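March 25, 2020

Quick one as I've got 15 minutes before my next call. Working from the kitchen table now, like everyone. The chair is wrong. My back is wrong. Moving on.

Main news is that I've stopped eating proper lunches. Used to be soup with Femke at the place by the canal, every day, same table. Now it's standing at the counter at half eleven with whatever's nearest. Then again at two. Then again at four, if I'm truthful. Mieke rang last night and says she's the same, she had cereal for dinner and then toast for afters.

So, trying a few rules. Breakfast before the laptop goes on. A real plate. No food on the desk (table, whatever). Managed 2 days so far, then Bart from work put a meeting in at noon and that was the end of that.

Shopping is its own thing. Queued 40 minutes yesterday, no flour, no eggs, loads of fancy mustard. Came home with leeks and a bag full of crunchy things I'd never normally buy. Leeks are now a pie, sort of. Pastry from the back of the freezer, dated October, tasted fine.

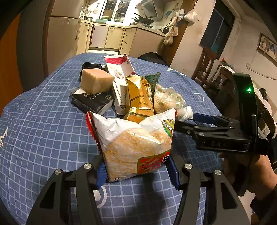 Want to try bread next but see above re flour. Anouk has a starter going and has promised to leave some on the step in a jam jar, which is the most exciting thing in my diary by miles. If anyone has a recipie that works with rye only, please send it. Nothing with a 2 day wait, I haven't the patience.

Right, call's starting. Camera off, there's pastry on my jumper. Will write more at teh weekend.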